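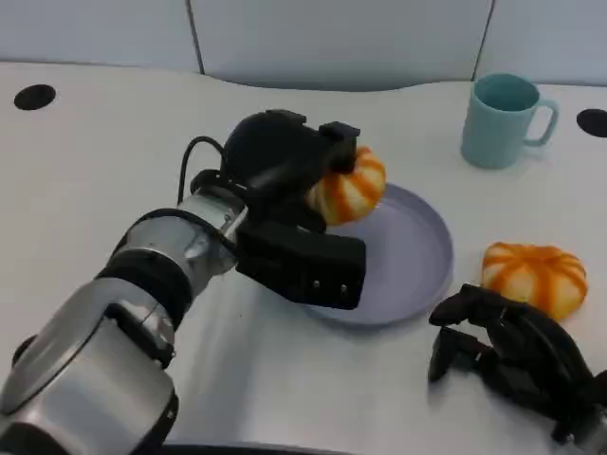
Surely the whole point of a robot is that you don't need a rulebook for it? So wrote Pundden under my last post, and I've been chewing it over ever since, because I used to think exactly the same. You buy the clever arm, you bolt it down, it gets on with things. Lovely! Except that I've now spent a good while writing the handling rules for our two-arm bench at Flustness, and I've come round to the view that the rulebook is most of the job.

We do small, dull, pick-it-up-and-put-it-on-a-plate work. Toy food, crockery, that sort of thing. The arms are perfectly good at it. It's the people (me included) who needed sorting out.

So, our rules as they stand. First, 150 millimetres a second is the top speed while anyone is inside the tape. I know that sounds like a snail. I also know what it's like to reach in for a dropped bit of plastic and find the other arm coming round to meet you, and I'd like the snail, please.

Second, one arm moves through the middle of the table at a time. The other can hold something, or wait with its fingers open, but it doesn't cross. We had a long argument about this, as handing things from one side to the other is half the fun, and in the end we wrote in an exception for handovers with a person on the stop button. Finger on it, I mean. Standing near it doesn't count.
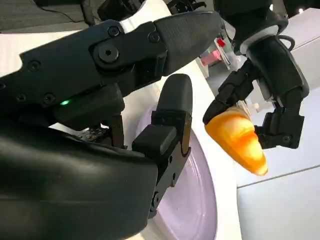
The stop button rule caused more grumbling than anything else, mostly on the grounds of sore arms and boredom. Fair enough! We brought in 20 minute turns, then you swap, and if there's no one to swap with you stop and put the kettle on. I pinched that idea from an old Prodance checklist that was pinned up at my last place, which was otherwise dreadful and had a whole page about lanyards.

Then there's cables. Give them slack, check the loop at the wrist before the first run of the day, and turn the joint all the way both ways by hand to see if anything pulls. I'd have put this in first if I'd been writing in order of how often I've been caught out.

What we still haven't settled is the logbook. Reisinger's template wants every single stop written down with a cause, and I do see why, but people just end up putting "other" in the box. I'd sooner have a short note that somebody meant. Does anyone else run a paper log next to the automatic one? I'm rewriting that section before May and would happily steal yours.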